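Stornport Rooms: a data card for a set of pictures of sitting corners

README, second revision, June 2022

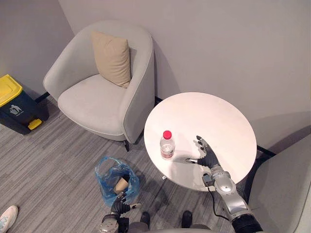

Tub chair with beige cushion, round white table, pedal bin with yellow lid. Kept in the "seating, single" folder.

What this is

Stornport Rooms is a set of 1,217 pictures of small waiting and sitting areas, with a text record for each one. It was put together to find out whether people agree on what furniture is called. My own view, after a long time with the records, is that they agree less than furniture catalogs would have you believe, and that most labeled sets of this kind hide the disagreement by letting one person decide everything.

I was that one person for the first revision. The second had four labelers, and the results got messier. I trust them more.

What is in a record

Each record has a picture number, a folder name, a list of objects, and a free text field for notes. The object list uses plain words. There is a field for color and a field for covering (fabric, leather-look, bare, can't tell). "Can't tell" is a proper answer and is used a lot. If you plan to strip those rows out before you start, you will get nicer numbers and a worse set.

There is no field for style, period or maker. The first revision had one for style. It was filled in with "modern" for almost everything and I removed it.

Words that caused trouble

Armchair / tub chair. We label any chair with a back that curves around into the arms as a tub chair, and file it under armchair as well. The gray one in the picture at the top is a clear case. Many are not. Two labelers wanted "barrel chair" as a third term and I have yet to see a rule that separates the two by looking. Rejected.

Cushion. A cushion you sit on and a cushion that leans on the backrest share a word, and this has done more damage than anything else on this list. Revision two uses "seat cushion" and "throw cushion." Old records that just said "cushion" were gone through again, and some remain wrong. In the sample picture the beige square one is a throw cushion and the wide gray one is a seat cushion. If your results show chairs with no seat, look for leftovers from revision one.

Side table / coffee table / occasional table. I don't believe anybody can tell an occasional table from a side table. Both are "side table" now. A coffee table must be low and stand in front of a seat. Height is hard to judge from a picture, so treat that boundary as soft.

Bin. Waste bin, trash can, pedal bin and recycling bin all turn up in source notes. The object is "bin," with an extra tag for a pedal if a pedal shows. We do not tag what a bin is for. The navy one beside the chair has a small white pictogram of a figure dropping something into a container, and a yellow lid, and one labeler was quite ready to call it recycling on the strength of the lid. Lid colors mean different things in different places — and in some buildings they mean nothing at all.

Carpet / rug. Carpet unless an edge is visible. Streaked and flecked carpets go in as the main color, so the floor in the sample is "gray" and the streaks go in the notes.

Small things on tables. Bottles, cups and papers are listed, with no guess about whose they are or how long they had been sitting there. A bottle gets a cap color if the cap is visible (red, in the sample). Liquid is recorded as "none seen" or "some seen." An earlier plan had quarter, half and three quarters, and agreement on it was terrible.

How the labels were made

Every record was done by two labelers working apart. Where they differed, a third looked at it. Where the third disagreed with both, the record went to Tullio Orlandini, who also wrote the word list and so can't be called neutral. He would want that stated.

We used Kilo for the labeling screens. It did the job. It also filled in the previous record's color by default until March, and I suspect that a number of gray chairs owe their grayness to this. We rechecked 100 records from that stretch and corrected 27. The rest of the stretch has not been rechecked.

The Mistutden and Yazıcı folders

Two folders are named after the buildings they came from. Mistutden is mostly single chairs and small tables. Yazıcı is mostly benches and rows. Don't compare them as if the buildings were the difference, when the furniture was never alike to begin with. Someone has already tried this and sent me the chart.

What I would not use it for

Do not use it to say what waiting areas generally look like. The places were picked for being easy to get into. Do not use it to estimate sizes, either, as nothing in the records was measured. Claims about comfort are also out. A broad, smooth seat can be a misery after ten minutes, and no label here will warn you.

Known problems

Chair legs are undercounted, especially short dark ones under the front corners.
Baseboards were added late and are missing from many older records.
Table bases are often part hidden, and "base type" should be read as a guess.
"Beige" and "cream" were merged. "Navy" and "black" were not, and probably need another look.

Corrections

Send the picture number, the field, and what you think it should say. One correction per line, please. Corrections to the word list itself are slower, and go to Tullio first.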